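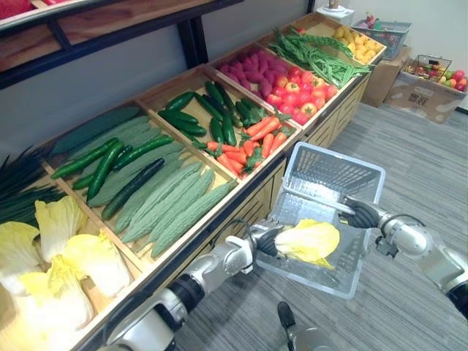
How do you keep fake vegetables sorted in a slanted display stand?

Yeison Paucar
Asked October 2024 in Displays and Furniture

I look after a practice market at a life skills center in Salcedo. People come in with a list, pick the vegetables, put them in a basket and bring them to a table. After that everything has to go back where it came from. All the food is artificial. The stand is a long wooden one with a dark metal frame and a tilted top divided into open compartments, and it runs along the wall with a shelf over it.

My problem is the putting back. I set it up myself in June and it looked good for a while. Now it is always a little wrong. The worst spot is the bitter melons. Cucumbers keep ending up in there, four of them at the moment, and I can see why. They are all long and green and the two compartments are next to each other. The bitter melons have the bumpy skin and most of them are lighter, but one is large and dark green, and that one probably confuses people more than anything else.

The second thing is the shared compartments. I have more kinds of vegetables than places to put them, so some kinds share. Cucumbers are in the back and carrots in the front of one. The sweet potatoes are next to the tomatoes. There is no divider between the two kinds, so the pile from the back comes forward whenever somebody takes from the front.

Then there are the green beans. They are long and they tangle, and they end up hanging over the divider.

I have a list with 90 pieces on it and I have stopped checking the stand against it at the end of the day. It takes too long when things are in heaps.

What I have tried so far:

Word labels on the front edge. Some of our people don't read, and the others didn't look at them.

Taking out half the stock. It was easier to sort, but the stand looked bare and the produce slid down to the front lip and stayed there in a row.

Doing the putting back myself. It works, but putting back is half of what people are there to learn, so I would like to stop doing it.

The basket goes on a small round table with a white marbled top, close to the wall at the end of the stand.

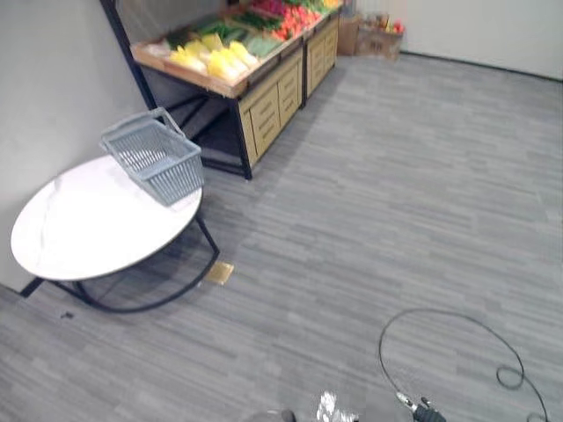
I would like to keep the table there if I can, as it gives people a place to set the basket down before they start returning things. But if you think it should move, tell me.

I can spend a little money but I can't replace the stand. It is from Flonanwood and it was the most expensive thing in the room. I don't want to drill into it or glue anything to it either. Has anyone dealt with this kind of setup?

Comments

dottie_k: Is the bottom of the compartments flat, or are there slats?

Yeison Paucar: Flat, and fairly slick. Things slide.

dottie_k: Then I would start with the sliding and worry about the labels after.

marlene_from_props
Accepted by the asker

I ran the prop store for a small theater for a long time and we had a market stall that came out for several shows. Same trouble, fake vegetables on a slope. Do these in order and you may not need all of them.

1. Empty one compartment at a time. Don't take everything out at once or you will have one big pile on the floor to sort. Put the contents of one compartment in the basket, wipe the wood with a dry cloth, and look at what you have.

2. Line the bottom. Get the rubbery mesh liner that is sold for kitchen drawers and cut it to the size of the compartment. It lies flat without glue and it comes out again if you hate it. I used one called Dralent that comes on a roll 18 inches wide, but any of them will do. Green or brown shows the least under the vegetables. White shows through every gap.

3. Put a stop between the kinds that share. For carrots in front of cucumbers, take a strip of wood as long as the compartment is wide and lay it across, on top of the liner. It should be low enough that the carrots hide it. The liner grips it. If it still creeps, fold the liner up over the strip and tuck the loose end underneath. We never had to fasten ours.

4. Lay the long things in one direction. This is the step that makes the most difference and it costs nothing. When cucumbers are dumped in a heap the ends point everywhere, and one more thing tossed on top doesn't look wrong. If they all lie side by side, stem ends the same way, a stray shows up from across the room. Your bitter melons are the easy ones since they nest together.

5. Separate the look-alikes. I would not leave cucumbers beside bitter melons. Swap the bitter melons with something that is a different color, for instance the tomatoes, so that each green thing has an orange or red or purple neighbor. If you can't bear to move them, at least take out the big dark bitter melon and keep it in a drawer until people are used to the others.

6. Tie the beans. Make small bundles with a green rubber band or a bit of florist's tape and count a bundle as one piece on your list. Loose beans will always climb over the side. Do the same with the green onions if they aren't already held together.

7. Use a picture in place of a word. Take a photo of each compartment when it is right, from where a person stands when they are putting things away. Print it small and stand it in a clip holder on the front edge. People match what they see to the photo, and they don't have to read.

8. Leave the table where it is. I would only check that a person can stand between it and the stand without twisting. If not, pull it out a little.

For the counting, make a card for each compartment with the number that belongs in it, and check one or two compartments a day. You will get through the whole stand in a week and you will find out which ones go wrong.

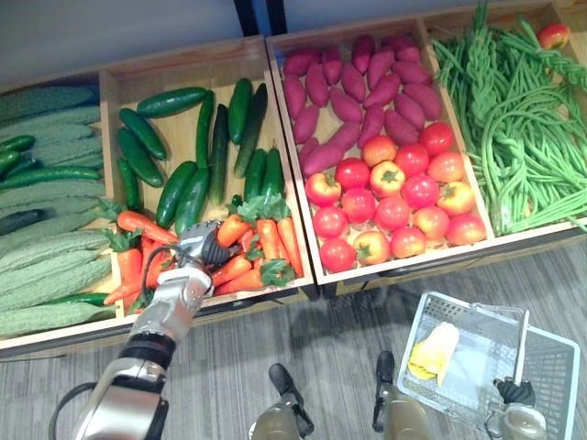 GusGrocer

Worked produce for years, real stuff, so take it for what it's worth.

Lower your piles. Everybody wants the mountain look, and on a slope the mountain comes down. If you want it to look full with less in it, put a false bottom in the back of the compartment. We used upside down plastic trays. You could use a block of foam with the liner over it. The vegetables sit on top of that and it looks like there are twice as many.

Napa goes with the leaf end up and the cut end down toward the customer. That's how I was taught anyway, and other stores do it the other way.

I don't agree with moving the bitter melons next to the tomatoes. In a real store they will be near the cucumbers, or near some other green thing, and your people are going to have to tell them apart sometime. I'd keep them together and teach it. Hold one of each and run your thumb over it. Bumps go here, smooth goes there.

Comments

marlene_from_props: Fair point about a real store. I was thinking of it as a display.

Yeison Paucar: I might split them up first and bring them back together later on, once people are doing well with it.

GusGrocer: That would work.

pelham22

Gustia makes a wire divider for this. I have it in a farm stand and it's fine. Not cheap. Measure the inside of the compartment before you order and not the outside, I got that wrong the first time.

Comments

Yeison Paucar: Does it clip to the wood or just sit in there?

pelham22: Sits in there. There's a little foot on each end.

Yeison Paucar
Follow-up from the asker

Thank you all. I have done the liner and the wood strip in the carrot and cucumber compartment so far, and tied the beans in bundles. The cucumbers stay in the back now. I cut the strip too tall the first time and people were reaching over it, so I made another one that is lower.

I laid the bitter melons flat and in a row, and one of our regulars pulled out two cucumbers that day without my asking. I haven't done the photos yet. The printer here is out of color, and in black and white the tomatoes and the sweet potatoes look the same.

I'm leaving this open for now in case somebody has an idea about the napa cabbages. They roll forward even on the liner.

Comments

GusGrocer: Shim under the front edge of the liner. Folded cardboard is enough.

dottie_k: Or turn them so they lean on each other, with the biggest one at the bottom.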